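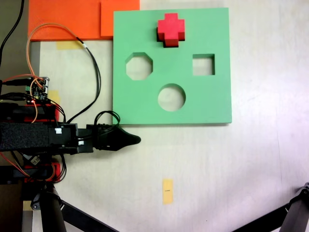 Green shape board with a red cross block.

Arkanano Picture Books: Frequently Asked Questions

General

Who are the books for?
Most of our picture books are made for children from 2 to 6 years. The longer stories in the Himo series have more text on each page, and we recommend them from 5 years. Older children also like to read them alone, so please take the age on the back cover as advice only.

How many titles do you have?
At the moment there are 59 titles in our list. Of these, 17 are sold together with an audio recording. The others are book only.

What is the difference between the Himo books and the Durnix books?
Himo is a small river ferry, and every book tells one trip with its passengers. The Durnix books are bedtime stories in verse about a family of owls. They are shorter, and you can read one aloud in about 10 minutes.

Do I have to read the Himo books in order?
No. Each trip is a complete story. Only "Himo Goes to the Sea" and "Himo Comes Home" belong together, and there it is better to begin with the first one.

Formats and audio

Which formats can I choose?
Board book, paperback and hardback. Not every title exists in all three. On the page of the book you will see the formats which are available now.

My book has no CD inside. Is it missing?
The newer printings do not have a CD. Please look on the inside of the back cover, where you find a printed code. Enter this code on our Listen page and the story will open. If your edition says "with CD" on the front and there is none, write to us and we will send it.

Can the audio be used without internet?
Yes, after you have downloaded it once. The code works on three devices.

Is the text in the audio the same as in the book?
Word for word, yes. A soft bell tells the child when to turn the page. Durnix recordings have a second version without the bell, for bedtime.

Ordering

How long does delivery take?
Orders leave our warehouse in Arruda within two working days. After this it depends on your country. In August we send parcels only once a week, so please order a little earlier if it is for a birthday.

Is there free shipping?
Shipping is free for orders over 80 euros.

Can I return a book?
Yes, in 30 days, if it is unread and clean. Books with an opened audio code cannot be returned, unless there is a printing fault.

Schools and libraries

Do you give a discount to schools?
Yes. Please order by email and not in the shop, and tell us the name and address of the school. We answer with a price offer.

May I read your books aloud in a library or classroom?
You may read them aloud as often as you like. For filming a reading and putting it online you need our written permission.

Do you accept manuscripts?
We read new texts from January until the end of March. Please send the full story as one file, without illustrations. We are a small office, and an answer can take four months.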